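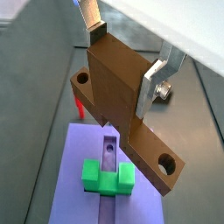 Das dunkelbraune Winkelstück aus dem Tukska-Stecksatz, kleines Loch am kurzen Arm, großes am langen. Darunter die Grundplatte in Lavendel.

Tukska Stecksatz: viel Kante fürs Geld
Von Rawan Haddad, 22. April 2020

Es gibt Menschen, die lösen abends Kreuzworträtsel. Ich habe 37 Euro für einen Montagesatz ausgegeben, dessen wichtigstes Teil aussieht wie ein Z, das sich beim Schreiben verlaufen hat.

Ausgerechnet dieses Z ist das Beste am ganzen Satz. Die Oberfläche ist matt und eine Spur rau, mit feinen hellen Sprenkeln, die Kanten sind sauber rechtwinklig. Am mittleren Block kann man ordentlich zugreifen, und wegen der verschieden großen Löcher merkt sogar mein Schwager, wenn er das Teil verkehrt herum hält. Meistens jedenfalls.

Die Grundplatte hat der Länge nach einen Schlitz. In Lavendel. Wer bei Tukska für die Farben zuständig ist, hat entweder Humor oder Restbestände. Auf meinem grauen Tisch findet man sie immerhin sofort wieder, was ich vom braunen Winkel auf dem Werkstattboden nicht behaupten kann.

Zum Zusammenbau: Die Anleitung umfasst drei Seiten, davon eine mit Entsorgungshinweisen. Die Passungen sind stramm, beim ersten Mal sogar sehr stramm. Ich habe den Winkel mit dem langen Arm voran angesetzt, geflucht, ihn gedreht und dann ging es. Beim Givau, den ich im August hatte, fiel alles von selbst ineinander und leider auch wieder heraus.

Ärgerlich ist der Karton. Einsätze gibt es keine, die Teile reisen lose und klappern wie eine Besteckschublade im Umzugswagen. Ersatzteile bestellt man einzeln, der Winkel läuft unter Nummer 316, Lieferzeit bei mir drei Wochen.

Kaufempfehlung ja, sofern man Lila erträgt. Für Kinder unter zehn würde ich den Givau nehmen, der verzeiht mehr.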